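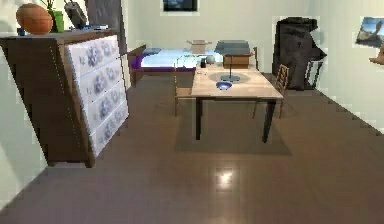 May, notebook 4, morning

Touch-escape numbers are in for the Funora line and they look great! I scored 162 larvae before lunch and the knockdown clutch is clearly slower off the mark than the siblings. Tail bends are shallow, and a good few fish just twitch and settle again. Same thing we saw in the April clutch, so I'm starting to believe it.

Settings, so I don't have to dig for them again:

- camera at 700 frames per second
- 200 ms window after the touch
- Kim tracker, default threshold (raise it if the dish edge gets picked up)

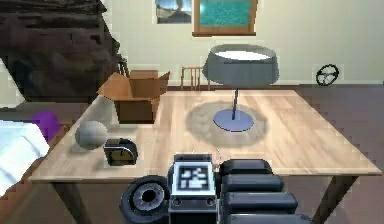
The junction staining is the part I'm really excited about. Presynaptic and postsynaptic labels overlap nicely in the siblings, and in the knockdowns there are stretches of muscle with receptor clusters and no nerve label next to them at all - orphans, lots of them. Only looked at four fish so far, all from one clutch, so no p-values yet.

Giner fixative worked much better than the old batch. Less background in the yolk. The Esier antibody still needs the overnight step at 4 degrees; the short version gave me mush.

To do:

- blind the scoring before the next clutch (please, someone relabel the dishes for me)
- rescue injection, low dose first
- check whether the weak swimmers are the same fish that have orphans - keep them in single wells! 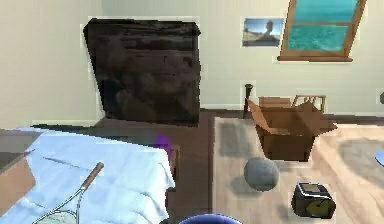 *Simulated room, window side.*

Incubator two was reading high again at 3 pm. Moved both racks to incubator one.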